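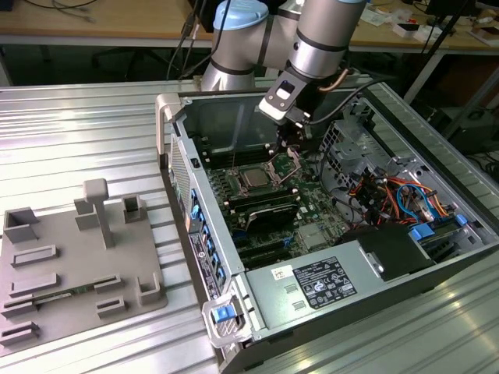 **Reseating memory on an old tower: one module or all of them?**

**zdai_bench**
Machine is a Fastholm tower, long out of warranty. It throws single-bit memory errors under load, 1,627 logged in August, all on one channel. I swapped the modules between channels and the errors stayed with the channel. Is it worth cleaning the slot contacts, or is the board done?
– Zhenhua Dai

**lotska_user**
If the errors stay with the channel, the modules are fine. Look at the CPU socket. A bent pin or uneven retention pressure shows up as one bad channel more often than a dirty slot does.

**rstepanek**
Disagree on the order. Contact cleaner on the slots takes two minutes and doesn't disturb the thermal paste. Start with the cheap test. Then lift the retention bracket and check the socket under a loupe.

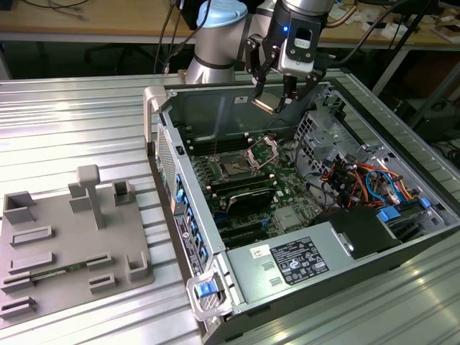

*Tower on its side, socket open, retention bracket up.*

**lotska_user**
Cheap, yes, but he already moved the modules. Inserting them wipes the contacts. I'd expect the error rate to change at least a little if the slot was dirty.

**rstepanek**
One insertion doesn't clear oxide. I had a Sárközi board that needed three cycles with cleaner before the channel came back.

**trorncombe_tom**
Check memory voltage in setup before either of those. Older firmware on some boards drops to the default after a battery change, and the default can be too low with all slots filled.

**zdai_bench**
Battery was replaced in July, so that fits. Voltage was on auto. I set it by hand to the value on the module label and left the test running overnight: 2 errors, same channel. Better, but I still want zero. Slots next, socket after that.

**lotska_user**
Post the pin photos if you get that far. I still say socket.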